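Setting Up the Wrist Camera on a Small Pick-and-Place Cell, Starting in the Simulator

By Veikko Väisänen

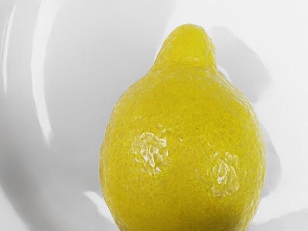
I like to get a cell working in the simulator before I go anywhere near the real arm, and the wrist camera is the part I fuss over most. Ours is a Weronus arm that moves fruit out of dishes and into trays, and most of the trouble we've had with it over the years came down to a camera that was set up in a hurry. So pour yourself a coffee and take this slowly - it's an easy afternoon if you don't rush it.

What you'll need

The simulator with your cell already loaded, a copy of the camera settings from the real arm, and one fruit model with some marks on its skin. I use a lemon with a couple of pale blemishes, resting on glossy white. A perfectly smooth fruit looks nicer, but the marks are a big help when you're checking focus and position, as you'll see in step three.

Step 1. Match the camera to the real one

Open the camera panel in Stefanou and type in the lens values from the real arm. Please don't trust the defaults! I did that once and had every grasp landing short. Our working distance is 300 mm at the start of the approach, so set that as your home view and save it under a name you'll recognize next month.

Step 2. Sort out the exposure

White dishes are hard on a camera. You'll get bright streaks wherever the lamp reflects, and if the exposure is too high they wash out into the rest of the dish and the finder loses the edge of the fruit. Start at 2000 microseconds and bring it down a little at a time. You want to keep the dimples in the peel and still be able to tell the soft gray shadow from the fruit itself. On our cell, gain stays at 26 and I leave it alone.

Step 3. Check the close view

Move the camera in until the fruit runs off the bottom of the view. Now pick one blemish, nudge the wrist a few degrees each way, and watch it. It should slide smoothly across the screen. If it jumps, your camera mount and your arm model disagree, and you'll need to go back and measure the mount again (a nuisance, I know, but much kinder than finding out with a real gripper).

Step 4. Run a batch

Let it run overnight with the lamp position changing on each try. Niilo Ruotsalainen, who looks after the other cell here, goes up to 2000 tries. I usually stop well before that and look through the misses over breakfast. Sort them by lamp position first. If they bunch up on one side, go back to step two.

Step 5. Move to the real arm

Copy the settings across, drop the arm to its slowest speed, and keep a hand near the stop button for the first few picks. Wipe the lens before you change any numbers - a thumbprint looks a lot like bad exposure. Once it's picking cleanly, save the settings again with the lamp height written in the notes.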